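Day 4 of teaching the arm to put kitchen stuff away, and I'm hooked!! We're at 39 good demos for the Jallovine set, only 2,000 to go (kidding, kind of).

Scissors are my nemesis. Come in a little crooked and the fingers bump a handle, so that run gets tossed.

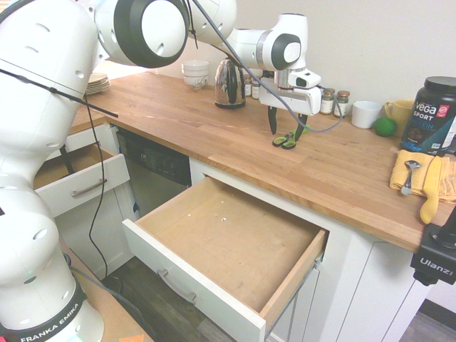 I've also started moving things between takes, even just an inch or two. My first 8 runs were so alike that the model basically memorized one spot on the counter, oops.

Next up is spoons, then closing drawers. If you've recorded drawer demos, do you keep the slow, wobbly ones? I keep going back and forth on it.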